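Cuando la pinza aprieta de más

Por qué falló el robot Umali y qué se cambió después

En el taller de Clorna, en la ciudad de Durkport, hay un robot que se llama Umali. Tiene un brazo y, al final del brazo, una pinza con dos dedos. Su tarea es coger recipientes de una mesa y llevarlos a una balanza. Parece un trabajo fácil, pero una mañana de diciembre Umali rompió un vaso de vidrio.

Ninguna persona resultó herida. Había trozos de vidrio en la mesa y en el suelo, y el taller estuvo parado hasta que se recogieron todos. Después hubo que averiguar la causa.

¿Cómo sabe un robot cuánto tiene que apretar?

Cuando coges un vaso, tu piel nota si está frío, si resbala o si pesa mucho. Con esa información, tu cerebro decide la fuerza de los dedos. Lo haces tan rápido que no te das cuenta.

Una pinza no tiene piel. Para saber lo que pasa, usa sensores. Un sensor es una pieza que mide algo: la luz, el calor, la distancia o, en este caso, la fuerza. La fuerza se mide en una unidad llamada newton. Para sujetar una manzana pequeña quieta en la palma de la mano hace falta más o menos un newton.

El sensor de Umali se llama Tisden y va colocado detrás de los dedos. Mide la fuerza 1,000 veces por segundo (mil veces) y manda cada número al ordenador. El ordenador tiene una regla muy corta: «cierra los dedos hasta llegar a 8 newtons y luego para».

¿Qué falló?

El sensor estaba unido al ordenador con un cable. Ese cable se doblaba cada vez que el brazo giraba, y con el tiempo un hilo de dentro se partió. Por fuera el cable parecía nuevo.

Con el hilo partido, el número que llegaba al ordenador era siempre cero. El ordenador entendió que los dedos todavía no tocaban nada y dio la orden de seguir cerrando. Cuando el vaso se rompió, la pinza apretaba con 110 newtons.

El motor obedeció la orden y el ordenador cumplió su regla. El error estaba en el dato. Un cero puede querer decir dos cosas diferentes: «no hay fuerza» o «no puedo medir la fuerza». Umali no sabía distinguirlas.

¿Por qué es tan difícil coger un vaso?

El vidrio es duro, pero también es frágil. Una esponja se aplasta y avisa de que estás apretando demasiado. El vidrio casi no cambia de forma: aguanta, aguanta y de repente se rompe.

Además es transparente. Las cámaras de los robots buscan bordes y colores, y a veces confunden un vaso con la mesa que tiene detrás. Si el recipiente está lleno de algo marrón, como un polvo o unos granos finos, resulta más fácil encontrarlo. El contenido también cambia el peso, y un vaso lleno necesita más fuerza que uno vacío para no resbalar.

Por eso los dedos se acercan abiertos y dejan mucho espacio entre ellos. Primero hay que colocarse bien, con un dedo a cada lado. Solo entonces empiezan a cerrarse, despacio. 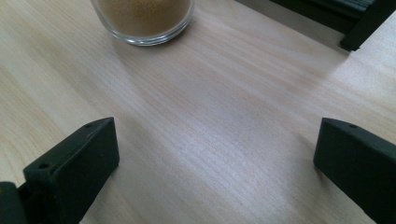

¿Qué se cambió?

En Clorna hicieron cuatro cambios.

1. Un cable nuevo. Es más flexible y pasa por un lugar donde se dobla menos.

2. Una prueba antes de empezar. Cada mañana, Umali aprieta un bloque de goma. Si el sensor sigue diciendo cero, el robot no empieza a trabajar y se enciende una luz roja.

3. Un límite en el motor. Aunque el ordenador pida más, el motor no puede pasar de 33 newtons. Este límite no depende del sensor, así que funciona también cuando el sensor está estropeado.

4. Una segunda comprobación. El ordenador mira cuánto se han cerrado los dedos. Si han dejado de moverse y el sensor dice que no hay fuerza, algo no cuadra y la pinza se detiene.

Tener dos maneras de comprobar lo mismo se llama redundancia. Los aviones y los ascensores también la usan. Una bicicleta con dos frenos es otro caso: si uno falla, queda el otro.

¿Y si estás cerca de un robot?

Si visitas un taller o tienes un robot en clase, sigue estas normas:

No metas los dedos entre las piezas que se cierran, aunque el robot esté quieto. Puede estar esperando una orden.

Pregunta dónde está el botón de parada de emergencia. Suele ser rojo y grande.

Si se rompe un vidrio, no lo toques. Aléjate y avisa a una persona adulta.

Si el robot hace un ruido raro o se mueve de otra manera, dilo enseguida.

Palabras del texto

Pinza: mano sencilla de un robot, muchas veces con dos dedos.

Sensor: pieza que mide algo y envía el resultado.

Newton: unidad que sirve para medir la fuerza.

Redundancia: tener una segunda pieza o una segunda comprobación por si falla la primera.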